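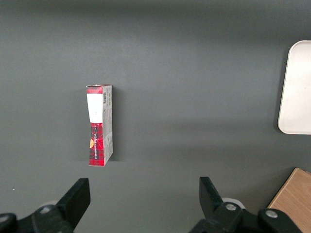 # Tea point storage: small cartons, the drawer unit and the tray

**Forum:** Bosport House > Shared Facilities > Storage and Supplies

**F.Sequeira** (Facilities Desk)

Colleagues are invited to comment on the proposed arrangement for small cartons before it is adopted in August. The red tartan box is typical of the items concerned: tall, narrow, and at present stood on end wherever there is room.

The proposal is as follows.

1. Small cartons are to be kept in the upper drawer of the oak unit.
2. The lower drawer is reserved for opened cartons only.
3. The cream tray is for items in use that day and should be cleared by 17:00.
4. The opening date is to be written on the carton in pencil.

Comments will be considered until the end of the month. Please keep to the subject of storage; the matter of the kettle has its own thread.

---

**rosario.rebelo**

I support points 1 and 3. I have a reservation about point 4. A good many cartons have no clear surface on which to write, and a pencil date across a checked pattern cannot be read by anyone. The tartan box does have a white label near the top of the front which looks blank, so in that case the date could go there. Could the Desk confirm what should be done with cartons that have no such space?

---

**F.Sequeira** (Facilities Desk)

Thank you. Where there is no suitable space, a plain sticker should be used. A roll of 40 has been ordered through Vondach and will be kept with the pencils.

---

**B_Pacheco**

I must record my disagreement with point 1. The drawers have an internal height of 64 mm by my ruler, so a tall carton would have to be laid flat. Once it is flat, whichever face is uppermost is the only one that can be read, and colleagues who need the small print on the side panel will have to lift every carton out to find it. This concerns those of us with allergies in particular.

Standing the cartons upright in the tray would solve the problem. The front and one side can be seen together, as they can in the picture that opens this thread.

---

**C. Sampaio**

With respect to Mr Pacheco, the tray has only a slight rim. It would not hold a narrow carton upright if somebody brushed past it. We had the same arrangement on the Vik floor and the cartons were on their sides by mid-morning.

I would add that the side panel is printed in very fine text. I doubt that anyone reads it from a standing position, upright or otherwise.

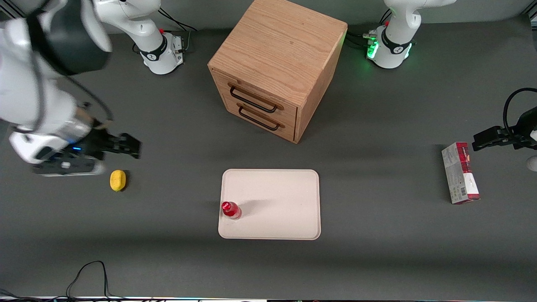

*Oak drawer unit with both drawers closed, and the cream tray in front of it.*

There is ample depth in that unit for cartons laid flat, and the bar handles are easy to grip with one hand while the other is holding a cup. I see no reason to leave it closed and pile everything into the tray.

---

**B_Pacheco**

I accept the point about the rim. I do not accept the point about the small print. I read it, and I would ask that the arrangement allow for that.

Would the Desk consider a rule that cartons are laid with the ingredients panel facing up?

---

**R.Stoeckli**

Seconded, with one amendment. On narrow boxes the text panel is the thin side, and a box laid so that the thin side faces up is resting on its edge. It will tip as soon as the drawer is pulled. A divider would be required. Lindberg supplied the unit and lists a set of 4 dividers which can be trimmed to length — I have the leaflet and can leave it at reception.

---

**rosario.rebelo**

Dividers would be acceptable to me provided that they can be removed for cleaning. The upper drawer should be wiped out every week whatever is decided.

---

**F.Sequeira** (Facilities Desk)

The Desk is grateful for these contributions. The proposal is amended to read:

1. Small cartons are to be kept in the upper drawer, on edge between removable dividers, with the text panel uppermost.
2. Unchanged.
3. Unchanged. Tall cartons are not to be stood in the tray.
4. The opening date is to be written on a blank part of the carton or on a sticker.

Ms Stöckli is asked to leave the leaflet at reception, marked for my attention.

---

**C. Sampaio**

Agreed. May I ask who is to trim the dividers?

---

**B_Pacheco**

I have a suitable saw and am willing to do so once they arrive. I maintain my view on the tray.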